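# Gurtförderer aufstellen, spannen und zum Geradeauslaufen bringen

Ein Gurtförderer, der sauber läuft, macht richtig Freude! Man schaltet ein, der Gurt zieht los, und selbst nach einer halben Stunde liegt er noch genau zwischen den Profilen. Bis dahin braucht es etwas Geduld und einen Innensechskantschlüssel, der noch keine runden Kanten hat. Mein erstes Band habe ich damals einfach aufgestellt und eingeschaltet. Nach zehn Minuten war die Gurtkante ausgefranst, und ich durfte einen neuen Gurt bestellen. Seitdem gehe ich immer in derselben Reihenfolge vor, und die schreibe ich jetzt endlich einmal auf.

Stand dieser Anleitung: 21. November 2022

Es geht um ein kleines Band für leichte Teile, mit Rahmen aus Aluminium-Nutprofil, glattem grünem Gurt und einem Motor unter dem Rahmen. Meins ist ein Bastwood, fast 3000 mm lang, mit einem 2 mm dicken Gurt von Prullent (Bestellnummer 3848, falls jemand denselben sucht). Bei anderen Herstellern sitzen die Schrauben vielleicht woanders, das Prinzip bleibt gleich.

## Was du brauchst

- Innensechskantschlüssel in den Größen deines Rahmens, am besten mit langem Griff
- eine Wasserwaage, gern eine lange
- Rollbandmaß und einen wasserfesten Stift
- fusselfreie Tücher und ein mildes Reinigungsmittel, das der Gurthersteller freigibt
- ein paar Probeteile, mit denen du später arbeiten willst
- Sammelkästen mit geraden Wänden

## Schritt 1: Den Rahmen hinstellen

Such dir einen Platz, an dem du von vorne gut an die ganze Länge kommst. Wenn das Band mit der Rückseite an einer Wand stehen soll, schieb es jetzt noch nicht hin! Zum Einstellen brauchst du beide Seiten der Umlenkrolle, und wer einmal versucht hat, eine Spannschraube blind hinter dem Profil zu finden, macht das kein zweites Mal.

Stell die Füße so ein, dass die Gurtfläche auf Arbeitshöhe liegt. Bei mir sind es 900 mm, im Stehen sehr angenehm. Uzma Khokhar, mit der ich mir die Werkstatt teile, hätte es gern etwas höher, und bei einem gemeinsamen Arbeitsplatz lohnt es sich wirklich, das vorher auszuprobieren. Ein Brett auf zwei Böcken reicht dafür völlig.

Dann kommt die Wasserwaage. Erst quer über den Rahmen am Antriebsende, dann quer am anderen Ende, dann längs. Quer ist viel wichtiger als längs: Steht der Rahmen verdreht, kannst du an den Spannschrauben drehen, so lange du willst, der Gurt wandert trotzdem. Also Zeit nehmen, Füße nachstellen, Kontermuttern anziehen und noch einmal messen, denn beim Kontern verstellt sich gern wieder etwas.

## Schritt 2: Gurt und Rollen sauber machen

Netzstecker ziehen. Wisch den Gurt mit einem leicht feuchten Tuch ab, dreh ihn von Hand ein Stück weiter und wisch die nächste Strecke. Die Unterseite nicht vergessen! Dort sammelt sich feiner Abrieb, der sich irgendwann auf der Rolle festsetzt und eine kleine Beule bildet. Auf glattem Grün siehst du Staub sehr gut, wenn du flach über die Fläche schaust.

Schau dir bei der Gelegenheit die Verbindungsstelle des Gurts an. Sie darf als feine Linie sichtbar sein, aber es sollte nichts abstehen, und sie muss sich mit dem Fingernagel glatt anfühlen. Markier sie an der Kante mit einem kleinen Strich. Den brauchst du gleich, um einen vollen Umlauf zu erkennen.
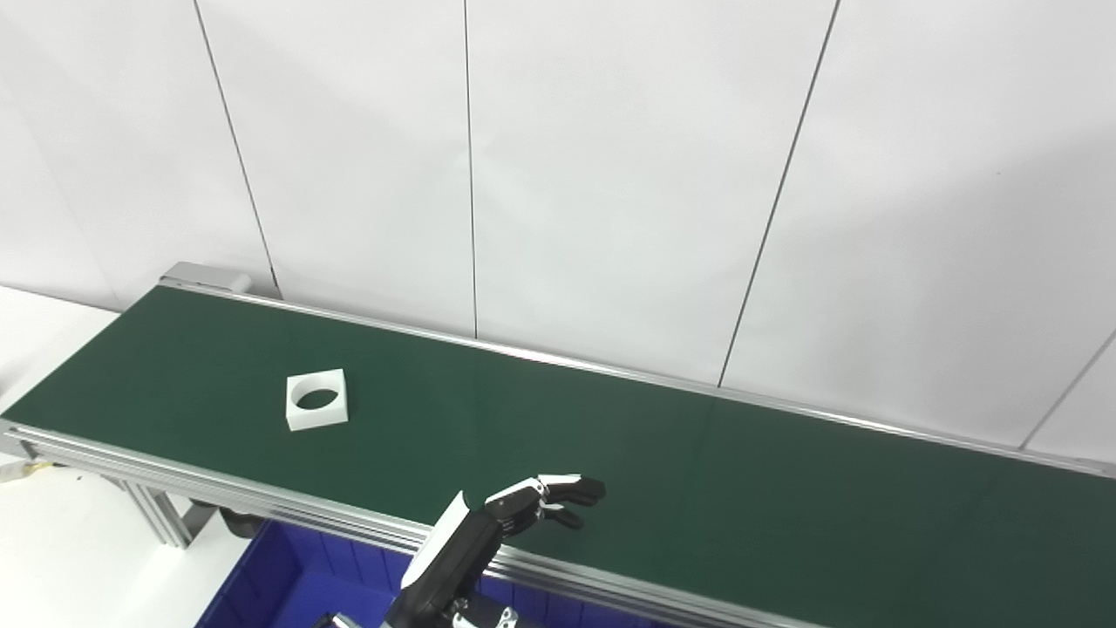
Die Nuten in den Seitenprofilen nehme ich mir ebenfalls vor, ein alter Pinsel und der Staubsauger reichen. Späne, die dort liegen, finden zuverlässig ihren Weg unter den Gurt. Ich habe mir angewöhnt, gleich zwei Nutensteine mehr einzulegen, als ich gerade brauche, dann lässt sich später ein Halter ergänzen, ohne dass man den Endabschluss abschrauben muss. (Herrlich, wie viel man an so ein Profil anbauen kann!)

## Schritt 3: Spannen

Viele spannen viel zu stark. Der Gurt soll nur so stramm sitzen, dass die Antriebsrolle unter Last nicht durchrutscht. Alles darüber geht auf die Lager und macht das Ausrichten schwerer.

1. Löse die Spannschrauben auf beiden Seiten so weit, dass du den Gurt in der Mitte leicht anheben kannst.
2. Miss auf beiden Seiten den Abstand vom Rollenlager zu einem festen Punkt am Rahmen. Beide Maße sollten gleich sein.
3. Zieh die Schrauben abwechselnd an, immer eine halbe Umdrehung links, dann eine halbe rechts.
4. Steck den Stecker ein und lass das Band auf der kleinsten Geschwindigkeit laufen.
5. Leg etwas von dem Gewicht auf, das du später fördern willst. Bleibt der Gurt stehen, während der Motor dreht, ausschalten und auf beiden Seiten eine Vierteldrehung nachspannen.

Während der Gurt läuft, bleiben Finger, Ärmel und Tücher von den Rollen weg. An den Einzugsstellen gehört die Abdeckung drauf, auch beim Probelauf.

## Schritt 4: Geradeauslauf einstellen

Jetzt kommt mein Lieblingsteil — ehrlich gesagt eine kleine Detektivarbeit. Lass das leere Band langsam laufen und beobachte die Kante an der Umlenkrolle. Warte mehrere volle Umläufe ab, dafür hast du ja den Strich gemacht. Läuft der Gurt nach links, ziehst du die linke Spannschraube ein wenig an. Läuft er nach rechts, die rechte. Eine Achteldrehung genügt!

Und dann: warten. Der Gurt reagiert träge, und wer gleich wieder dreht, jagt ihm hinterher und hat am Ende beide Seiten viel zu stramm. Ich hole mir in der Zeit einen Kaffee. Lorcan Costello hat mir dazu einen Trick gezeigt, den ich seither immer benutze: jede Verstellung mit Uhrzeit und Richtung auf einen Streifen Malerkrepp schreiben und den Streifen ans Profil kleben. So kommt man zurück, wenn man sich verrannt hat.

Wandert der Gurt bei jedem Umlauf an derselben Stelle kurz aus und kommt danach zurück, liegt es meistens an einer schräg gesetzten Verbindungsstelle. Das lässt sich an den Schrauben nicht beheben. Solange er dabei nirgends anläuft, kannst du damit leben.

Läuft alles gerade, ziehst du die Kontermuttern fest und kontrollierst noch einmal. Erst danach rückt das Band an seinen endgültigen Platz, und die Wasserwaage darf ein letztes Mal ran.

## Schritt 5: Die Kästen stellen

Für die Sammelkästen gibt es zwei gute Plätze, unter der vorderen Längsseite und am Abgabeende. Unter die Längsseite kommt alles, was von Hand heruntergenommen und einsortiert wird. Am Ende fällt dagegen herunter, was einfach durchlaufen soll. Der Kasten dort muss nah genug stehen, dass nichts in den Spalt rutscht, er darf den Gurt aber nicht berühren.

Ich nehme gleich große Kästen von Hanrahan, weil man sie beliebig tauschen kann. Stell sie dicht an dicht, damit dazwischen nichts auf dem Boden landet, und markier die Ecken mit Klebeband. Nach dem Ausleeren steht dann alles sofort wieder richtig.
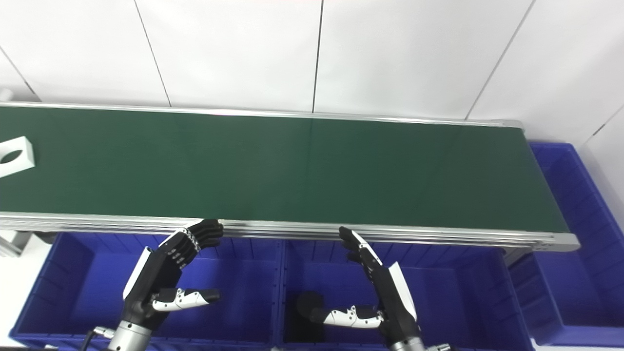 *Blaue Kästen unter der vorderen Bandkante, einer davon neben dem Bandende*

Prüf auch, ob du bequem hineingreifen kannst, ohne dich am Profil abzustützen. Steht ein Kasten zu weit unter dem Rahmen, schlägt man sich beim Herausziehen die Knöchel an, glaub mir.

## Schritt 6: Probelauf mit einem Teil

Nimm zuerst ein einziges Teil mit flacher Unterseite. Ein kantiger weißer Klotz mit rundem Loch ist wunderbar: Auf dem grünen Gurt sieht man ihn sofort, und an den geraden Kanten erkennst du jede Drehung. Leg ihn mittig auf, eine Kante parallel zum Profil, und lass ihn bis kurz vor das Ende laufen. Dann anhalten und schauen:

- Liegt die Kante immer noch parallel? Dann stimmt der Geradeauslauf.
- Hat sich der Klotz gedreht? Kontrolliere, ob er irgendwo am Rahmen oder an einer Führung gestreift ist.
- Ist er beim Anfahren gerutscht? Sanfter anfahren oder den Gurt noch einmal entfetten.

Wiederhol das Ganze einmal nahe der vorderen und einmal nahe der hinteren Kante. Gerade am Rand zeigt sich, ob das Gleitblech unter dem Gurt eben ist. Danach kannst du die Geschwindigkeit langsam steigern. Bei mir regelt das ein kleiner Drehregler von Misley, und ich habe mir mit dem Stift einen Punkt an die Stelle gemacht, bei der das Sortieren noch entspannt bleibt.

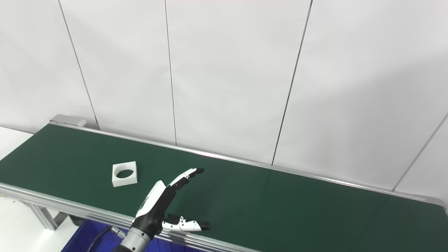
**Wie oft muss ich den Gurt nachspannen?**

Nach den ersten Betriebsstunden solltest du einmal kontrollieren, denn ein neuer Gurt längt sich am Anfang am meisten. Danach reicht bei leichten Teilen ein Blick alle paar Wochen. Nachspannen musst du erst, wenn er unter Last rutscht.

## Pflege zwischendurch

Einmal in der Woche wische ich die Oberseite ab und sauge unter dem Rahmen, wo der Motor Staub anzieht. Alle paar Monate kommt der Gurt gründlich dran, und ich höre mir die Lager an: Ein gleichmäßiges Surren ist in Ordnung, bei Klackern schraube ich auf. Im März habe ich auf diese Weise ein müdes Lager an der Umlenkrolle erwischt, bevor es den Gurt schief gezogen hat — da war ich schon ein bisschen stolz!

Wenn das Band länger steht, nimm alle Teile herunter und entspann den Gurt um eine ganze Umdrehung auf jeder Seite. Schreib die Umdrehung auf den Kreppstreifen, dann findest du beim nächsten Mal sofort zur alten Einstellung zurück.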